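Kids' Tech Corner | Robots | School Clubs

How Do You Teach a Robot to Fold a Jacket?

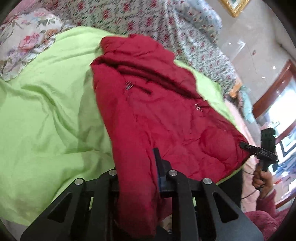
Two hand-held grippers at work on a padded red garment.

A robot arm does not know what a sleeve is. It has to learn from examples. In the Ravine club's folding project, students make those examples by hand.

Each student holds a gripper, a tool with two fingers that open and close. The student uses it to pinch, lift and move cloth. A camera on the tool records every move. One recording, from first pinch to last, is called an episode.

Cloth is a hard subject. A block keeps its shape when you pick it up. A jacket bends, bunches and slides, so it almost never looks the same twice. Padding adds a problem: it is thick, and the fingers must close far enough to hold it.

The club's rules for recording are short:

Start with the fingers open.
Move slowly – fast moves make blurry video.
Pinch the cloth before you lift.
If you drop it, keep going. Picking it up again is part of the example.

Each student records 20 episodes per garment. The club has 1333 so far, and 79 of them show padded clothes. A computer program studies the episodes and looks for patterns, such as where the fingers close and which way the cloth moves next. This step is called training.

After training comes testing. In October the club will give its robot arm, named Moschos, 50 tries at folding a jacket. A try counts only if both sleeves end up inside the fold.

Word to know: gripper – the part of a robot that holds things, like a hand.

Related
What Is a Sensor?
Trurkora: A Robot That Sorts Socks
Inside the Vurdale Robot Contest
Why Robots Need Joints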